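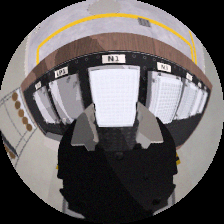

Siebe Lambrechts
Teaching assistant, Robot Manipulation Laboratory, Conham

Handout 4: Bin approach in simulation

Read this before the March lab session. You will need the Cornuditz workstation model from Handout 3 and a working copy of your group's controller.

4.1 The wrist view

The rendered wrist view is circular, and everything outside the circle is black. Mask the corners before you compute any image statistics. Straight edges in the model come out curved: the far side of the table and the yellow floor line both bow upwards. Do not fit straight lines to them until the image has been undistorted.

The gripper covers much of the lower half of the view. In the starting pose the bin under label N1 shows between the two fingers. Its interior is nearly washed out, so a detector that relies on the grid pattern will do better on the bin to its right. Labels towards the sides are tilted and small. Take bin positions from the model file and use the labels only as a check.

4.2 Task

Move from the starting pose to a point above N1, stop, and return. Then repeat for one bin on either side. The fingers stay open throughout. Any contact with a bin wall ends the run.

Each group has 14 runs. The supplied log holds 1,888 images for testing the mask offline. Use the first 719 for tuning and keep the rest for your reported result.

4.3 Submission

Hand in the controller, the run logs and one page of notes. State the undistortion method used and give the error at each stop in millimetres. Failed runs are to be included.

Questions on marking go to Bernardo Seixas. Faults in the model go to me, with the run log attached.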